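**工单 2758｜手持夹爪 2 号：张开后回读对不上，泡棉垫检查**

报修：Lilla Gulyás（Skarnmont 工位）
状态：观察中

Lilla 您好，谢谢您把情况写得这么细，连什么时候开始不对劲都记下来了，真是帮了我们大忙！我先把到目前为止做过的事情按顺序记在这儿，您有空慢慢看，哪里跟您那边的印象对不上，随时在下面补一句就好。

**现象**

夹爪完全张开时，回读值停在 297，重新上电后会好一阵子，夹放二十来次以后又飘回去。您还提到夹薄件时偶尔打滑，怀疑是垫子的问题，这个我也一并看了。

**已做的检查**

1. 先换了一根编码器线（从 Barbu 那套上借来的，用完已经还回去了），现象照旧，所以线基本可以放过。
2. 断电用手推指，行程中段很顺，快到全开的位置有一点点涩。我反复推了好几遍，每次都在同一个地方，应该不是错觉。
3. 拆开滑轨端盖，里面积了些泡棉碎屑，用软毛刷和无尘布清掉了，没有加油。Gumberg 那边以前加过油，后来粘灰更厉害，咱们就别走这条老路了。
4. 重新做零位：全闭一次，全开一次，各停五秒再保存。

做完以后连续开合 27 次，回读没有再飘，不过次数还少，我不敢把话说满。

**泡棉垫**

两侧指面的垫子我都对着光看了看。 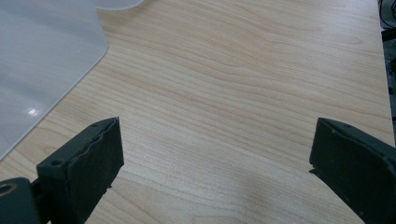

*图 1：夹爪张开，两侧深色泡棉垫；左侧垫上沿略毛糙，表面有细小灰点。*

左边那块上沿不太齐，是裁的时候就这样还是用久了磨的，我看不出来，您要是记得上次换垫的情形，麻烦告诉我一声。右指靠近指尖的上沿也有点缺口，我用指甲轻轻刮过，没有继续掉渣，暂时不动它。灰点用胶带粘一遍就行，千万别用酒精，背胶会松。

**接下来**

- 新垫已向 Patlow 下单，一对，五月到货，到了我来换，换完还得再做一次零位。
- 在那之前请照常使用，每班开工前空张一次，把回读值记在本工单下面。
- 如果又看到 297，请先别重启，留着现场叫我，我想趁它还在的时候把日志导出来。

薄件打滑的事等换完垫再一起试，您手边那几片容易滑的样件请帮我留着，别收走啦。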